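Section 4. Setting Up the Zitance Bench Scale for Parts Weighing

This section covers leveling, first power-on, span check and container tare. It applies to units with firmware 1597 or later. For older firmware, use the sheet packed with the unit. The menu order is different and the steps below will not match.

4.1 Before you start

You will need the scale, the power adapter, the 1000 g check weight and the pan cover. The adapter is the Probert type with the angled plug. The straight-plug version fits the socket but sits loose and can drop out when the scale is moved.

CAUTION: Lift the scale by the base only. Lifting by the pan can damage the load cell. This damage is not covered.

4.2 Leveling

1. Set the scale on a firm table, away from fans and heating vents.
2. Turn all the feet fully in, then back each one out by two turns.
3. Watch the bubble at the rear left corner. Adjust the front feet first.
4. When the bubble is inside the ring, tighten the lock nuts by hand.
5. Press lightly on each corner of the base. If the scale rocks, repeat from step 2.

NOTE: Level the scale again whenever it is moved, even along the same table.

4.3 Power-on and warm-up

1. Remove the red shipping screw from underneath the pan support and keep it.
2. Fit the pan and the pan cover.
3. Connect the adapter to the scale, then to the wall outlet.
4. Hold ON until the display shows the firmware number.
5. Leave the scale on for 40 minutes with nothing on the pan.

The display may drift by a few counts during warm-up. Do not press ZERO until the time is up.

4.4 Span check

1. Press ZERO. Wait for the stable mark.
2. Place the check weight in the center of the pan.
3. Read the display. It must show 1000 g, plus or minus one count.
4. Remove the weight. The display must return to zero.

If step 3 fails, go to Section 7 - do not correct the reading with the tare key. A tare hides the error at one load and leaves it in place at every other load.

4.5 Container tare

1. Place the empty container on the pan, clear of the display housing.
2. Press TARE. The display shows zero and the NET mark comes on.
3. To keep the value, hold STORE and enter a slot number.
4. Lift the container off. The display shows its weight as a negative number.
5. Put it back and confirm that the display returns to zero.

CAUTION: The container and its contents share the rated load. With a 400 g container, the weight left for parts is reduced by 400 g.
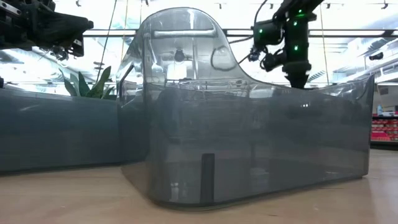 Stored tares are kept when the power is off, but each slot holds one value only, so use a separate slot for each container shape. Label the container with its slot number. Shape also affects placement. With a plastic bin that rises to a tall, rounded lobe at one end and dips to a low rim along the side, center the base on the pan by eye and ignore the upper edge. Load and empty over the low rim, and keep hands off the lobe until the stable mark has come on.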